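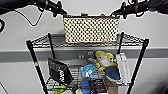
Chapter 5
The Song and the Session

Put on any record you love and try a small experiment. Listen once for the singer only. Then play it again and follow the bass from the first note to the last. You'll come away feeling as if you've heard two different songs, and in a way you have! A pop single is a song (words, a tune, some chords) and it is also a performance, made by particular people in a particular room on a particular afternoon. So far in this book we've looked mostly at the first of these. Now we get to go into the studio.

Our main case for the chapter is "Keltdale," the slow ballad that Montri Hemmin wrote at his kitchen table and recorded for the Skutano label. It's a wonderful record to study, partly because so much of the working material survives. We have his lyric sheet with the second verse crossed out and rewritten twice. We have the band's chord charts. Best of all, we have a reel of early takes, and on them you can hear the arrangement changing almost minute by minute – the drummer switching to brushes, the piano dropping out of the opening, somebody humming the line that later went to the strings.

The first pressing was only 700 copies, most of them sent to radio stations and jukebox operators. A late-night host at a station in Cenard began playing the B-side by mistake, then turned the disc over and played "Keltdale" twice in a row. Orders followed, and by October the label had sold around 3000 and was asking Hemmin for an album he hadn't written yet.

Notice how plain the tune is. The verse stays within five notes and hardly moves, so when the voice finally leaps an octave on the word "home," it hits you in the chest. Hemmin sang it lower in the early takes. Raising the key was the idea of the arranger, Prasertsri, who felt the singer sounded too comfortable and wanted to hear him reach. Play the two versions back to back if you can. The words, the chords and the tempo are the same, and yet the later one sounds like a man with something at stake.

In this chapter you will learn to

follow one instrument through a full recording
tell a song's form apart from its arrangement
describe how a change of key affects a singer's tone
read a simple session log, using the one for reel 2219

Key terms: arrangement, B-side, bridge, octave, overdub, take

Before You Read
Choose a song you know in at least two recordings, by the same artist or by different ones. Write down everything that stays the same, then everything that changes. Keep your list handy – we'll come back to it in Section 5.2, when we compare Hemmin's first take with the finished single.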